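Imprimir | Enviar por correo electrónico

La última calle

Vumonura corría siempre mejor por la mañana, y yo también, así que a las siete ya estábamos los dos en la pista de Rullanside – ella con la batería llena, yo con medio café encima. El método de Egger era una tontería preciosa: olvidarse del mapa y seguir solo las líneas blancas, calle adelante, hasta que se juntan al fondo.
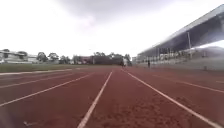 Yo llevaba 544 metros apuntados en la libreta de Pimley, nuestro récord, y quería 2000 antes del almuerzo. ¡Dos mil! Con el método viejo se nos iba a la hierba en cada curva (una vez la saqué en brazos, qué vergüenza).

La dejé ir. En la segunda vuelta dudó un poquito, como quien busca las llaves, y luego siguió tan tranquila. Se paró a los 1952. Me senté a su lado en la tierra roja y le dije que por mí valía, que el resto lo hacíamos andando.

Contacto | © Cuentos de Pimley | Volver arriba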